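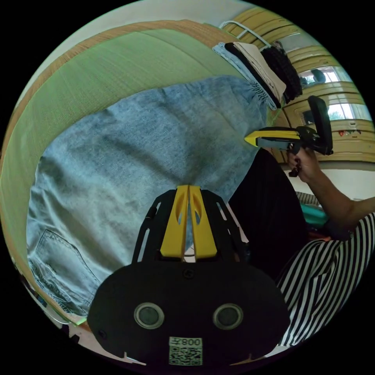 Last month's post on finger pads drew a comment from a reader signing as Tapia: swapping pads on a fixed count was wasteful, they wrote, and anyone with eyes could see when a pad had gone. I used to think the same. I changed my mind over the winter and this is the longer reply I promised, with the maintenance routine for the hand-held pair written out in full.

The pair in question is used for folding work. Two units, the same build, yellow fingers on a black body. Each one has a label with a number, and the log is kept by that number. Keep it by left and right and the log is useless within a week.

Wear on the fingers is hard to see. Denim is the worst cloth for it. A waistband or a doubled seam loads the finger near the tip, and the surface polishes well before it looks worn. A polished finger still closes on the cloth, still holds it when lifted straight up, and then lets it creep when pulled sideways. You get a fold that is short on one side and you blame the fold.

I went back through 1232 logged grasps on trousers and jeans from the Flenow set, our long folding run. The slips were bunched towards the end of each pad's life, and the pads I had passed by eye were in there with the rest. So the count stays.

The routine, in the order I do it:

Power off. Wipe both lenses with a dry lens cloth, then once more with a clean part of the same cloth. Lint from knitwear collects at the bezel and works inwards. No spray.

Open and close the fingers by hand 12 times. The travel should feel the same all the way. A gritty patch near closed usually means thread in the slide. Pull it out with tweezers and don't cut it, or the short end goes further in.

Check the gap with a feeler gauge at the tip and again at the root. If the two differ, the finger is sitting crooked on its mount. Slacken both screws, close the fingers on a flat strip, then tighten a little at a time on alternate sides.

Go round the outer screws of the body with a hand driver. They need to be snug and no more. I stripped one last July with a powered driver set to what the Urnier data sheet suggested, and the insert came out with it. The repair took most of an evening and a soldering iron.

Replace the pads if the count is up. Clean the seat with alcohol, let it dry, press for two minutes. I leave the unit alone for 15 minutes after that before it touches cloth.

Finish with a test pull. Mine is a strip of old denim hung from a luggage scale. Close on it, pull sideways, write down the figure at which it moves. The figure itself means little from one set-up to another, but a drop against the last entry is worth a second look.

Both units get done on the same day, even if only one is due. A fresh finger on one side and a tired one on the other pulls the cloth round as it is lifted, and the record then shows the operator correcting for it – a habit you don't want in the data.

On spares: the pads I buy now come from Skodilel and arrive cut slightly long. Trim before peeling the backing. The earlier ones fitted without trimming but the glue went soft in warm weather, and I had one slide off during a jumper.

Still open is the trigger spring. One unit has started to return slower than the other, by feel only, and I have no good way to measure it yet. If anyone has a simple rig for this, the comments are open. Tapia, that includes you.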